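Planer snipe on cedar boards, running log

Status: solved, leaving it up for anyone searching
Machine: Odanen benchtop planer, 12 inch, bought used
Project: Keltberg garden bench (the free plan with the curved back rail)

Hi all! I've been fighting this for most of August, so I'm going to write it all down while I still remember what I tried.

The problem: every board comes out with a dip at the last couple of inches. You can feel it with a fingernail and you can definitely see it once the oil goes on. The seat slats are the worst because the ends show on the finished bench.

First try. Somebody on the old thread said to check the blades, so I flipped them to the fresh side. Surface got a lot nicer (no more fuzzy patches near the knots) but the dip stayed exactly where it was. Put that down as money well spent anyway.

Second try. Cleaned the rollers with a rag and mineral spirits and waxed the bed. Boards feed much smoother now. Dip still there, maybe a hair shallower, and I may have been kidding myself.

Third try. Got out the long straightedge and laid it across the infeed table, the bed and the outfeed table. Well, there you go – the outfeed table was sagging at the far end. I could slide a business card under the straightedge and a second one on top of it. The manual says the tables should be level with the bed or a touch high at the outer ends, and mine was going the wrong way.

The stop bolts underneath take a 10 mm wrench and mine were seized. I soaked them overnight with penetrating oil, then backed off the lock nuts and gave each bolt a quarter turn at a time. Go slow here, I overshot on the left one and had to start again.

Ran a 900 mm offcut after that and the dip was gone at the front and barely there at the back. Then I ran the 700 mm slats butted end to end, so each one held the next one down, and those came out clean. The 500 mm arm pieces did fine too, as long as I kept a scrap in front and another one behind.

Last thing I changed was depth of cut. I'd been greedy. Light passes now, and the last one barely makes a noise.

Glue-up is next, with the Plutov clamps and a bottle of Boateng outdoor glue. I'll start a separate ticket if the curved rail gives me grief, and it probably will!

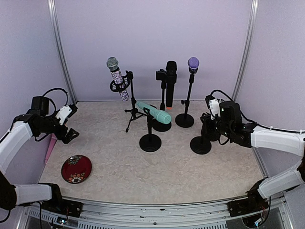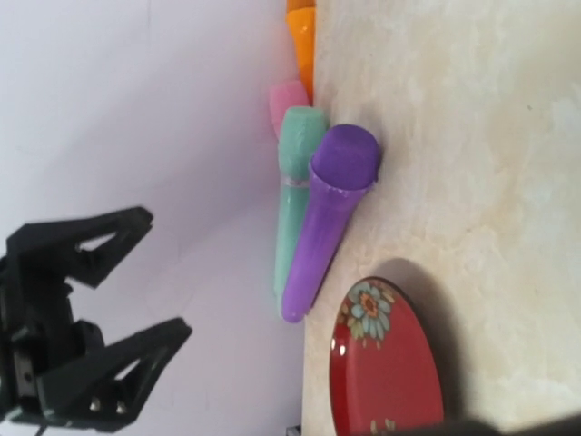 Can I just cut the boards long and trim off the bad ends?

Sure, if you have the lumber to spare, and plenty of people do it that way. Leave three extra inches at each end and trim after the final pass. I'd still level the tables first – cedar isn't cheap where I live and those offcuts add up fast over a whole bench.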